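Home News Community Schools Business Contact

Vasby supply drive passes its November goal

The Vasby school supply drive has collected 2000 highlighters, pens and markers for local classrooms, organizers said this week. The drive ran through most of November with drop-off boxes at the library and at the Iordache stationery store on Mill Street.

Highlighters made up the largest share of the donations, with 908 handed in. Pens came second. Anything dried out or missing a cap was set aside and will not be sent on.

"Teachers asked for highlighters more than anything else," said Harpreet Lavoie, who runs the drive. "Yellow goes first every year. Students use it for reading assignments and it still shows up on a photocopy."

The supplies will be split among 14 schools. Each school sent in a list in the fall, and boxes are being packed to match those lists. Middle schools will get most of the highlighters, while elementary schools asked mainly for washable markers and pencils. 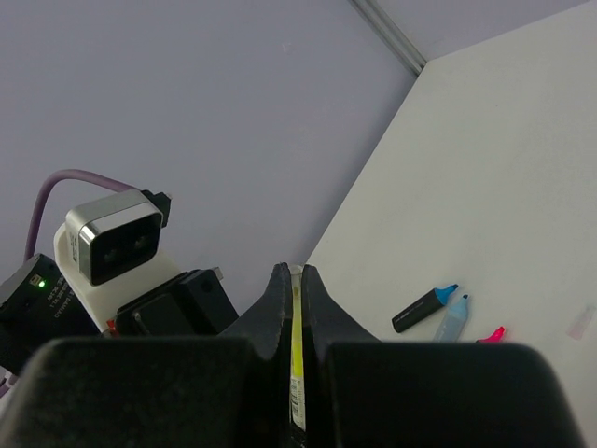

Bernardo Mendes, who teaches seventh grade English, said his classroom usually runs out by winter break. He plans to keep one yellow marker at each desk and store the others in the supply closet.

Boxes can be picked up at the library after 3 p.m. Schools that missed the first request can still send a list to the front desk. Leftover supplies will be held there until spring.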